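The red box is back

January 21, 2018

So I finally gave in and did the snack box again. If you were reading this blog back in June you'll remember the first one, which I packed for Mateja Kelmendi when she moved up to Brirndale and which lost most of its crackers to crumbs on the way. I swore off it after that. Then Mateja wrote to ask (very sweetly, with a lot of exclamation marks) whether there would ever be another, and well, I'm easy.

The rule is the same as last time: only little packets. No big bags, nothing in a jar, nothing that melts. I like the single-serve stuff because whoever gets it can stick one in a coat pocket and forget about it until they're starving at a bus stop. Also, it's way more fun to dig through a pile of small things than to open one big thing, and I will argue about this with anyone.

I get most of mine from Bailly, the import place next to the shoe repair. Thierry Renaud, who runs the register there, lets me pick one of each even from the multipacks, and he keeps a bowl of odds and ends under the counter that I go through like a raccoon. This time I walked out with a paper sack that weighed more than my winter boots and half of it had writing I can't read. I love that part! Thắng Hồ usually translates for me over text, although his translations tend to be things like "salty, good" and "do not give this one to Arben."

What goes in the box

The box itself is one of those stiff red gift ones with plain tan cardboard on the inside. I saved it from a holiday thing. It's a nice size because you can get a proper layer down on the bottom and still see what everything is. I tried a shoebox last year and everything just slid to one end and sulked.

I start with the flat packets and the long skinny ones, and I put those toward the sides so they don't get bent. Then the pouches go in wherever there's a gap. I don't sort by sweet and salty anymore. I sort by color, more or less, and even that goes out the window once I'm tired. There's a shiny deep-blue one in this batch that I kept moving around just so it would show, right up next to a white pouch with tiny print all down the middle. I have no clue what's in the blue one. Thắng hasn't answered me yet.

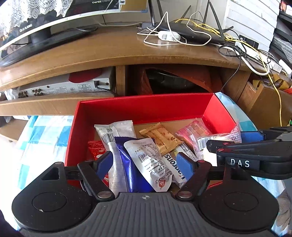 Packing it on the bed

I used to do all this at the kitchen table, but the table is where the mail lives now, so I've moved to the bed. It works better than you'd think. You can spread everything out on the sheet, nothing rolls off onto the floor, and you can sit cross-legged with your tea on the nightstand (NOT on the bed, I've learned that one).

My first try at this box was way too full. I had the lid sitting a good inch above the rim, and I leaned on it, and I heard a crunch, so that was that. Everything came back out. The second time I went much slower and kept asking myself if I'd be happy to get this particular packet in the mail. A couple of boring ones went back in the sack for my own lunches.

The foil ones are my favorites to place because they're so pretty. I'm a sucker for gold foil, and purple is a close second. Those are the ones I leave on the sheet until I've decided about everything else, so they end up on top where you see them first. The pink and red one was a late switch. It was supposed to be for Rawiri Tuhiwai, who has a birthday coming, but it looked so cheerful next to the white packets that he's getting a different one. Sorry, Rawiri. You'll live.

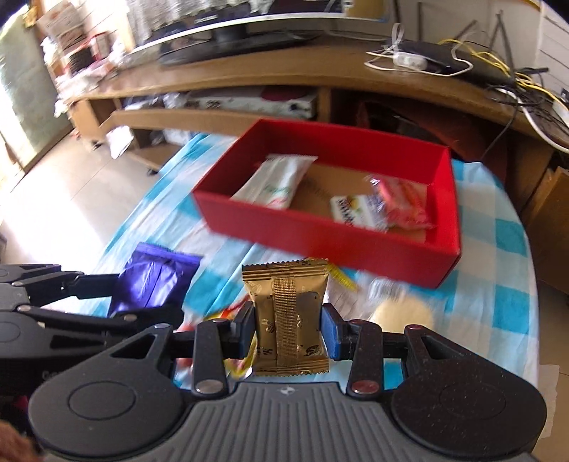
Getting it in the mail

I weigh the whole thing on the kitchen scale before I tape it up. The postage jumps at 400 grams, and I like to stay comfortably under. Last time I was at roughly 300 and felt very smug until I remembered I hadn't put the card in.

For padding I use tissue paper, two sheets, crumpled and then flattened out a little. Newspaper gets ink on everything. Then the lid, then brown paper around the outside, and tape on every seam. Arben Perić says I use too much tape and he's right, but his packages come apart and mine don't.

Mateja, if you're reading this, act surprised. And please save me the box! I want it back for the next round, and I still need to know what that blue packet is.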